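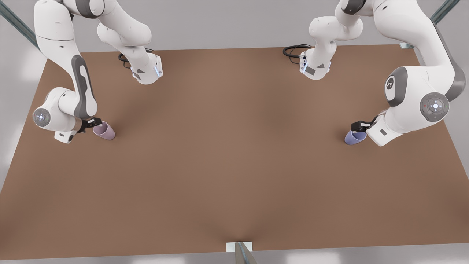
According to Grigoris Tzavaras, the old water tower in Tritville was for many years the first thing people saw from the train, and he is glad that it will stay.

Tritville, 21 November 2019 - The Janham Foundation has bought the tower from the company Tsoukalas and will open it to visitors next September. The purchase was signed this week, after four years of talks.

The foundation asked residents for their opinion by mail. It received 1,181 answers, and most of them were in favor of keeping the building. Repairs of the roof and the inner stairs will be made by the local firm Inham. Some 100 steps lead to the upper room, where a small exhibition on the town's water supply is planned.

"We wish that the tower is used again by the people who live near it," said Amnuay Thepsuriya, director of the foundation. "The stairs are steep - for this reason the ground floor will also have a part of the exhibition."

Entrance will be free for residents of Tritville.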